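Pevska Drive-Thru Incident Notes, README

Short reports of stuff that went wrong at fast food windows. Wrong orders, fender benders, shouting matches, one goat. Typed up from local news briefs and police blotters in the Gonenton area, 400 entries in all.

What's in it

One row per incident. Time of day, chain or indie, what the fight was over, damage in dollars if anybody gave a figure. 22 rows have no time, left blank.

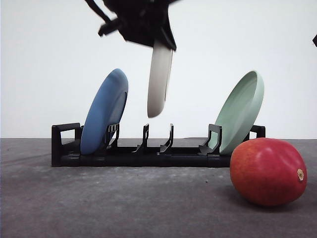
Cleaning

Duplicates merged by hand. Same story often ran in 4 papers, kept the longest one. Spelling of street names not fixed yet, sorry. Akix export has a weird extra comma, strip it befor loading.

Known problems

Skews late night. Blotters skip anything under 80 dollars so small stuff is thin. "Refund dispute" and "missing item" overlap alot, will split in October. 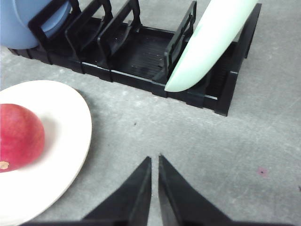 Vávra: please don't split them, half my charts use the merged label. Add a second column instead?

OK, second column. Old label stays.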